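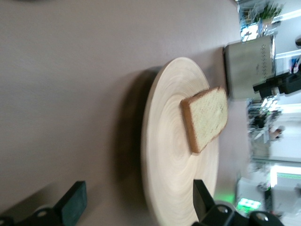

Figure 1. Wrist camera view, bread task: slice on the round wooden plate, gripper open.

Skestau student manipulation project: progress report to the Flonulano education fund, period ending August

1. Status
The project is on schedule except for item 3.2. The student group now works in two teams, one on gripper hardware (lead: Inese Lill) and one on recording and training (lead: Ojārs Koppel). Supervision remains with Elīna Kairys.

2. Work done
2.1 The finger pads were replaced at the start of the period. The earlier pads marked soft items at the default closing force. The force limit has been lowered and is now set per task in the configuration file.
2.2 The team recorded 47 demonstrations of the bread task, in which a slice is picked up from a plate and moved to the toaster. Of these, 6 were rejected on review, mostly for dropped camera data. Each remaining recording has been labelled with its start pose and outcome.
2.3 A first policy was trained on the accepted recordings. It reaches the slice reliably when the bread lies flat near the middle of the plate. Grasps close to the rim are weaker, as one finger tends to touch the plate before the pads close.

3. Problems
3.1 Changes in daylight affect the wrist camera. Exposure is now fixed before each session.
3.2 The second task, placing the slice in the slot, has been moved back by over 2 weeks. Wrist angle at release is not yet repeatable.

4. Next period
Record further rim grasps with varied plate positions. Repeat the release tests with the revised wrist angle. Enter the bread task at the Prerkport schools meeting if the release tests pass.

5. Budget
Spending is within the agreed amount. One set of spare pads is still to be invoiced.

Prepared by Shona Rewi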